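Robot Club Laundry Room: Our Best Tips So Far

Barnbridge robot club is teaching a hand to tidy up, and we love swapping notes! Start with one towel, folded over so it has some height. 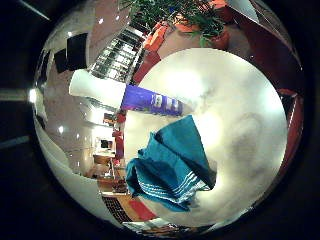

Teal towel, striped edge down.

Next comes a package. Soft packs squirm, so practice with a full one and keep the towel close by — you'll go back to it. Glenys Bellis runs each pickup 11 times before changing a thing. 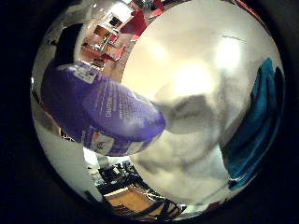

Check the gear
Wipe the teeth with a dry toothbrush before every session. Lint loves to hide there, and 3 minutes does it.
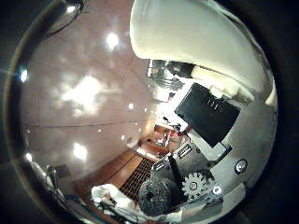
Mind the thumb
Open the hand wide when you're done and look at the thumb from the palm side. Fuzz in the slots comes out with a wooden toothpick (go gently!).

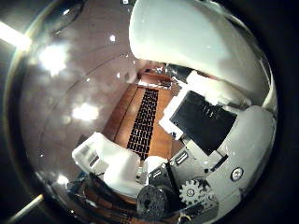

Tips by Rhun Trevor and Elin Gwynne, Barnbridge

Next up in January: socks. Send us your best folding tricks — we'll try them all!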